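Section 4. Safe working around the sorting table

Please read this section all the way through before your first shift at the table, even if you have run other Julteck cells before. It's a bit longer than the others, and I hope you'll forgive that, but most of the trouble we have had in the shop started with somebody skipping straight to Section 5.

4.1 Before you power up

1. Walk once around the table. Look for cables that have slipped off their hooks, tools left behind from the last shift, and chairs pushed in closer than they ought to be.

2. Press the emergency stop and check that the pendant shows code 301. If it shows anything else, leave the power off and call Wellington Caldeira before you go any further.

3. Set the bins in a row along the far side of the table, low edge toward the work. Push down gently on each one to be sure it sits flat.

4. Release the stop, clear the code, and start in reduced speed mode. Stay in reduced speed for the first full cycle, please - yes, even on a busy morning.

Note: The Hosteo controller remembers the last bin layout it was given. If you have moved a bin by so much as a finger's width, run the layout check again from the Setup menu.

4.2 While the arm is live

5. Keep hands, sleeves and lanyards off the tabletop. If a part rolls out of reach, let it roll. You can fetch it once the arm is stopped.

6. Load one part at a time while you are learning. When you and your trainer are both comfortable, you may move up to the loads listed in Section 6.

7. Tell the people near the table before you switch from reduced speed to normal speed. Say it out loud and wait for an answer from each of them.

CAUTION: A paused arm can start again without warning. Pause is meant for watching, and the emergency stop is meant for reaching in.

8. If the pendant shows code 509 (grip not confirmed), press the emergency stop first and look at the gripper second. Don't pull on a part that is still held.

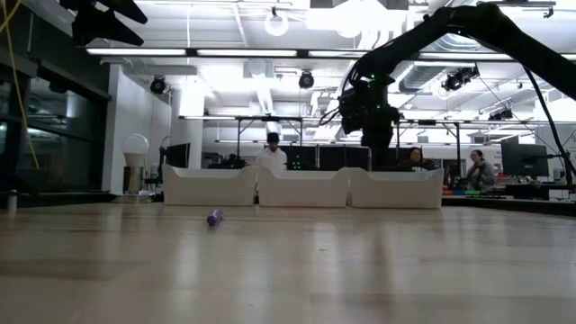 Can I reach over to straighten a bin while the arm is holding still?
Please press the emergency stop first, every time, and wait for code 301 before your hand goes past the table edge. Once you've straightened the bin, run the layout check as described in the note under 4.1.

4.3 At the end of the shift

9. Send the arm to its rest position and press the emergency stop.

10. Write the cycle count in the log. At 3,000 cycles the finger pads are due for a change, and Sebastião Cordeiro keeps the spare sets in the parts cabinet.

Note: Pads ordered before April have the older screw pattern and will not fit. The ones you want are marked 513 on the back.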